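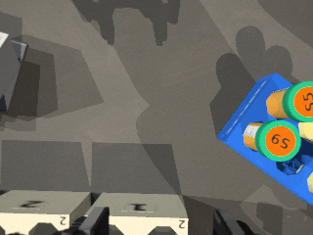
4. What we saw when reminders moved from email to text

4.1 Setting and question

I'll start with the part of the study I get asked about the most, and that's the messages themselves. Nurside books home visits for people who need a dressing changed, a blood pressure check, or a bit of help after a hospital stay. Until last year it reminded people by email only. The emails were long, they went out at six in the morning, and they had a logo at the top so big that on a phone you had to scroll past it to find the time of your visit. I say this with some affection, as I wrote two of the templates myself back when I worked on the Planville rollout.

What I wanted to know was simple enough. If the same reminder goes out as a text message, do more people confirm, and do they confirm sooner? I also had a second question that I cared about more than my co-workers did, about tone. Does a message that sounds like a person get a different kind of answer from one that sounds like a billing system?

4.2 Who got what

We had 1497 clients on the Planville list who had agreed to be contacted for the study. Of those, 548 got text reminders, and everybody else stayed on email. I would have liked an even split. The texting side ran through Vostitby, though, and our contract there came with a monthly cap on outgoing messages, so the text group had to be the smaller one. Who landed in which group was decided by a random draw before anything was sent, and we didn't move people around afterward, even when a few of them phoned up and asked (nicely, mostly) to be switched.

The study ran for 12 weeks, starting in November. Anyone who opted out of texts partway through was kept in the text group for the analysis. That makes our results look a little worse than they would have otherwise, and I'm fine with it.

4.3 The wording

We tried two versions of the text. The plain one gave the date, the time window, and a line saying reply Y to confirm or N to change. The friendly one had all of that plus a greeting and the name of the service spelled out: "Hi, it's Nurside. We're due to come by tomorrow between 9 and 11. Does that still work for you? Reply Y for yes or N to pick another time."

I'd rewritten that second one more times than I want to admit. An early draft said "See you soon!" at the end, and the nurses asked us to drop it. They pointed out that the scheduling desk doesn't see anybody, soon or otherwise, and that clients were already confused about who they were talking to. Fair enough – it went.

Length mattered too. Vostitby splits anything past a certain number of characters into two messages, and in our small pilot the two halves sometimes showed up in the wrong order. So a client would get "N to pick another time" first and then the greeting. We cut both versions down until each one fit in a single message, and we took accented letters out of the street names, since those use up more room than you'd think.

4.4 Replies

People in the text group confirmed more often than people in the email group, and the gap showed up in the first week and stayed there. I had expected it to shrink as the novelty wore off. It did dip a little over the holidays, in both groups, and then it came back.

Speed was where the two groups really parted ways. Most text replies came in during the same morning or afternoon the message went out. Email replies trickled in over a day or more, and a fair share of them arrived after the visit had already taken place, which is no help to anyone planning a route.

The friendly wording did not beat the plain wording on confirmations. I was disappointed! We looked at it by age band, by length of time with the service, and by type of visit, and there was nothing there I'd want to put my name to. What did change was what people wrote back. The plain version got a Y or an N and very little else. The friendly version got whole sentences, questions about parking, thank-yous, a recipe, and quite a few notes that a nurse would want to read before ringing the bell ("side door please, front step is broken").

That second kind of reply is useful, but it's also work. Our reply handling could read a Y or an N and pass over the rest, so every free-text answer had to go to the desk in Barbu, where somebody opened it and decided what to do. During the busiest stretch the desk asked us to pause the friendly version for a couple of days so they could catch up. We did, and those days are left out of the comparison between wordings, though they're kept in for the comparison between text and email.

4.5 Things that went wrong

A bad export early on sent 11 reminders to clients whose visits had been canceled. We phoned all of them. The mistake was ours and had nothing to do with the messaging tool: our file had the cancellation date in a column the import skipped. After that we ran a check of each day's list against the live schedule before releasing anything, and it didn't happen again during the study.

Landlines were another headache. Some clients had given us a home number, and a text to a landline either vanishes or gets read aloud by a robot voice, depending on the phone company. We only picked these up when no delivery receipt came back. They stayed in the text group, for the same reason the opt-outs did, and the desk called them by hand.

I should also mention shared phones. More than once the person who replied was a daughter or a neighbor, and we have no good way of telling how often. For confirming a visit I don't think it matters much. For anything with health details in it, it would matter a great deal, and we kept all such details out of both the texts and the emails.

4.6 What Nurside does now

As of 2024-09-15 the Planville office sends the plain text as the default and keeps email for anyone who prefers it. The friendly version is used for first visits only, where the extra notes from clients seem worth the desk's time. The giant logo is still at the top of the emails. I have raised it again, and the request is sitting with the design team.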